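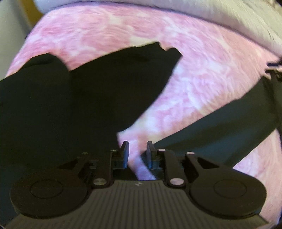 One member asked whether dark garments should go on being sorted on top of the plush blankets, having found lint on two pairs of black pants sent out in November. The chair noted the point and took it with item 3.

Huvside Clothing Exchange
Minutes of the meeting held July 4, 2025, Plurden Hall

1. Minutes of the previous meeting
Approved with one correction: the number of bags received was 200.

2. Bedding
It was reported that 17 blankets remain on the shelves. Pink and white fleece will be stored apart from plain wool. The offer of storage bins from Nirero was accepted.

3. Folding of dark clothing
Discussion followed on the question raised at the opening. It was agreed that black and navy items be laid out on a cotton sheet and brushed before folding. The motion carried, 5 in favor, none opposed.

4. Laundry
The Thepsuriya contract was renewed on the same terms. Pickup moves to the rear entrance.

5. Other business
None. The meeting adjourned after 30 minutes.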